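Old cotton bedding and clothes have gone stiff since we moved — hard water?

Asked by Theresia Hollenstein, 11 Apr 2018
Viewed 2,005 times

Hello everyone, I hope I've put this in the right section. We moved house in February, only across the valley, and ever since then everything that comes off the line has a sort of crispness to it that I can't get rid of. Towels are the worst, but the sheets have gone the same way, and so have the cotton tops I wear for gardening. I've had most of these things for years and they were lovely and soft at the old place.

The washing machine came with us, so I don't think it's that. I use Pranik powder, the same one as always, and I fill the little drawer to the line. The kettle furs up here terribly, and my neighbour says the water is very hard on this side. I did try a softener called Tasen, which smelled nice, but after a few washes the towels wouldn't dry a teacup. 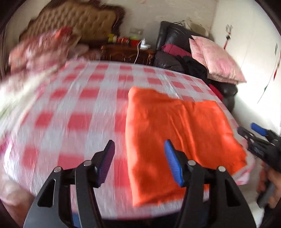 I'd rather not buy a whole machine to treat the water if there's something simpler. Is there a way of getting things soft again, and will I ruin the colours if I go about it with vinegar? My aunt swore by vinegar but she also swore by goose fat for everything, so I'm a little wary.

3 answers

Remo Mayrhofer
Marked as helpful

Welcome, Theresia, and yes, it does sound very much like the water. Hard water stops the powder from doing its job properly, and what's left of the two of them together stays in the cloth. Towels show it first as they've got all those loops to hold on to it.

What I'd do is this. Take one load of towels and run it at 60 with no powder and no softener, just to see what comes out. Have a look through the door halfway in. If there's foam, you've got old powder sitting in there and it wants rinsing away, so run it again until the water looks clear. It took me 3 goes with our bath towels, and I was quite ashamed of them.

After that, check the back of the powder box. Most of them have a little table with different amounts for soft and hard water, and the line in the drawer isn't always the right one. You may need a bit more powder than you did before, or a separate water softening powder alongside it. I get the Fankhauser one in the big tub and it lasts us ages.

Leave the Tasen off the towels for good. Softeners coat the threads, and that's why they won't soak anything up. For tops and sheets it does no great harm now and again, if you like the smell.

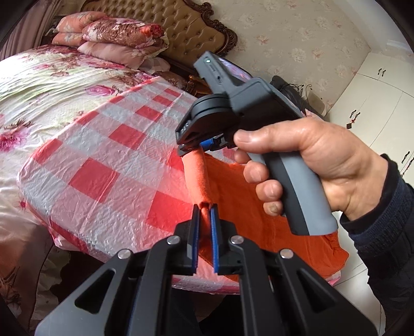
Drying makes a difference as well. Give each piece a good hard shake before you peg it out and another when you take it in, and don't leave things hanging on a still day for longer than they need — a bit of breeze does half the softening for you. If you've got a tumble dryer, ten minutes on low at the end is plenty.

As for vinegar, a small cup of the plain white sort in the rinse is what my mother did. I've never had a colour go from it, but try it on something you don't love first. Never put it in with bleach, please, the fumes are dangerous. And some makers say it's hard on the rubber seals, so I wouldn't do it every week.

gostetti_fan93

Get a Gostetti filter on the inlet pipe, job done. Ours has been on for ages.

Theresia Hollenstein (asker)

Thank you both so much. Remo, there was foam! Masses of it, I called my husband in to look. I've done the towels twice now and they're already better, and the sheets are going in tomorrow if the rain holds off. I found the table on the Pranik box too, in tiny print under the flap, and I'd been using the soft water amount all this time. I'll hold off on the filter until I've seen how the summer goes, but I've written the name down.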